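Nimudach Hand-Held Gripper Kit, Pair, Printed Parts and Hardware

Sold by Zotavow Workshop. Made in small batches.

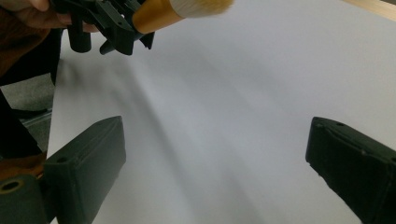
Nimudach is a kit for two hand-held grippers that you assemble at your own table. It was started as a home build, after work, and it moved later to the shared workshop where we have bench space on Tuesday evenings. Now it is ready enough that other people can build it too. You get all printed parts, screws, inserts and springs, and a building guide of 18 steps. Electronics are not in the kit. Please read the section about this before you order.

What it is for

The grippers are for people who want to record hand work and later teach it to an arm, or who want only to try how a two-finger tool feels before they make a motor version. We use ours mostly for light things: brushes, pens, cloth, small boxes, kitchen tools. A brush is a good first test. It is thin, it wants to turn between the fingers, and you feel immediately if your fingers are not parallel. Put a big sheet of white paper on the table and try long slow strokes first, then short ones.

What is in the box

2 handles, left and right
4 fingers, squared tip
2 slider rails with carriage
2 trigger levers
2 return springs, and 1 spare
Brass threaded inserts, already pressed in
Bag with screws, washers and one hex key
Printed building guide

The color is dark green. The color can be a little different from one batch to another, because we buy filament when the old spool is finished. Both grippers of a pair always come from the same spool.

Size and weight

Opening of the fingers, maximum: 119 mm
Length of finger from carriage: 50 mm
Print material: PETG
Weight of one assembled gripper without camera: not given, it depends on which mounts you use

Assembly

Count on one long evening for the first gripper. The second one goes much faster. You need a small flat file, a hex key (included) and good light. A soldering iron is not necessary, the inserts are in place when the parts leave us.

Please do not tighten the rail screws fully before step 11. The carriage must slide by its own weight when you hold the gripper upright. If it stops in the middle, loosen the two rear screws half a turn, move the carriage up and down several times, and tighten again. If it still stops, use the file on the inner edge of the rail — only a little, and check often.

The fingers have layer lines from printing and we leave them like this. If you want smooth fingers you can sand them, but keep the gripping face flat. Some builders glue a thin rubber strip on the inside. We tried it with bicycle tube and it holds a round handle much better than bare plastic.

Camera and electronics

The kit has a flat plate on the handle with a slotted hole pattern. Most small action cameras can be fixed there with an adapter, which you print from the files or buy separately. A wide lens is recommended, so that both fingertips stay visible when the gripper is open.

Put your lamp in front of you or at the side. With a lamp directly over your head, the gripper makes a strong shadow exactly on the place where you work. We lost one whole evening of recording before we understood this.

There is also an Akolura sensor bracket for people who want to measure the opening width. It is sold separately and it fits only the second version of the handle (round mark near the trigger).

Versions

Version 1 had a thinner carriage that could crack when the gripper fell on a hard floor. If you have it, write to us and we send the new carriage for the price of postage.
Version 2 is the current one. Thicker carriage, rounder trigger, longer spring.
Version 3 is planned for February, with exchangeable fingertips. The fingers of version 2 will fit on it.

Questions we get often

Can I build only one? Yes. Choose "single" when you order. You must say left or right.

Can I print the parts by myself? Yes, the files come with every order. One gripper takes roughly 30 hours on our printer. Please use PETG and do not use PLA near a warm window.

Is it strong enough for heavy tools? No. It is not made for a hammer, a full bottle or anything sharp.

Does it work with small hands? The trigger is comfortable for most adults. For small hands there is a shorter trigger in the files, its name is "trigger_short".

Shipping and returns

Kits are packed when a batch is complete, so the waiting time can be two or three weeks. Parts that are broken or missing are replaced free, just send a photo of the bag and the label. Unopened kits can be returned. After you start to assemble we cannot take the kit back, but we will help you finish it.

Related items

Akolura sensor bracket
Ivanyshyn finger set, narrow tip
Spare springs, bag of four
Rubber strip, self-adhesive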